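Clearing off the dining table for good (wood-look top questions)
Home Forum > Kitchen and Dining > Tables and Surfaces

renu_s
Posted Wednesday, 7:42 pm
OK so I finally did it!! After five years of the dining table being the place where mail, chargers, school forms and one very sad fern went to live, I cleared the whole thing off on Sunday and moved everything to a shelf by the door. I had forgotten how pretty the top is. It's the Jonaretti in the pale finish, and the evening light on it makes me want to sit there and do nothing.
Two things I'd love to hear about. One, how do you keep it clear once it's clear? Two, what are you wiping it with? Mine has a greasy haze near the window end that shows up when the sun is low. I've used dish soap and it comes back.
- Renu

tiltport_ibrahim
Posted Wednesday, 8:05 pm
Congratulations, this is the best feeling! The haze is almost always soap that didn't get rinsed off. Use one drop in a big bowl of warm water, wipe, then go over it with a cloth that has only plain water on it, then dry it. The drying is the part people skip. I did mine last November and sat there grinning like I'd bought a new table.

aslakm
Posted Wednesday, 8:31 pm
Agree on the rinse, disagree on the soap. I stopped using soap on smooth tops completely. Damp microfiber, dry microfiber, finished. For sticky spots I lay the damp cloth over them while I make coffee and then wipe.
As for keeping it clear, put something on it! A completely bare table is an invitation. One bowl in the middle and my family stopped dropping stuff there.

efua_d
Posted Wednesday, 8:50 pm
Oh no no no, the bowl is how it starts, Aslak. We had a bowl. The bowl got keys, then batteries, then a tape measure, and then the stuff that didn't fit in the bowl sat next to the bowl. Mine is bare now and it's staying bare. Everything comes off before bed, even the salt!
Renu, did you get any fading where the pile used to be? I had a darker rectangle under a place mat on my old one and it took a whole summer to even out.

renu_s
Posted Wednesday, 9:12 pm
No rectangle that I can find, but I'll look again in the morning. Did the rinse and dry just now (thank you Ibrahim) and the window end looks so much better already. Team bare table for the moment, although I do own a very nice bowl.

harish_v
Posted Thursday, 6:58 am
Joining in with a question about buying. We're looking at the Skundlow, the 695 one, and my wife is worried a pale top will show every crumb. Our current table is nearly black and shows every speck of dust, so I keep telling her pale would be a break. Anyone gone from dark to light?

efua_d
Posted Thursday, 7:20 am
I did, and I would never go back. Dark shows dust, pale shows coffee. Coffee you wipe up right away anyway. With a bit of pattern in the grain the crumbs pretty much vanish, which is good or bad depending on how you feel about crumbs :)

aslakm
Posted Thursday, 7:34 am
Bad! I want to see them so I can get rid of them. I kept my dark one for exactly that. But pale does make a small room feel bigger, I'll give you that.

tiltport_ibrahim
Posted Thursday, 12:15 pm
Pale all the way. Mine is a light wood-grain, beige with thin pinkish-tan lines, and it goes a bit blue-gray wherever the light lands on it. I love that it changes color over the day. And the shine is really soft.

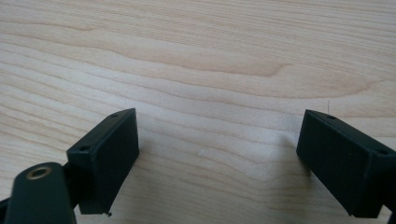 harish_v
Posted Thursday, 12:40 pm
How long should I wait after wiping before I put a tablecloth back on?

tiltport_ibrahim
Posted Thursday, 12:52 pm
Give it 30 minutes after you've dried it by hand, longer if the cloth has a plastic backing. Any damp you trap under there will leave a mark at the edges.

renu_s
Posted Thursday, 5:26 pm
Love those pinkish lines! Mine is plainer. Checked in daylight and there's no rectangle, so I got lucky. A Rastogi catalog has already tried to land on the table and I walked it straight to the shelf. Feeling very powerful.

aslakm
Posted Thursday, 5:48 pm
Put the bowl out, Renu.

efua_d
Posted Thursday, 5:51 pm
Do NOT put the bowl out.

harish_v
Posted Thursday, 9:03 pm
Showed my wife the thread and she's coming around to pale. We're going to see the Skundlow in person on the weekend, and I'm bringing a cracker in my pocket for a crumb test. Will report back!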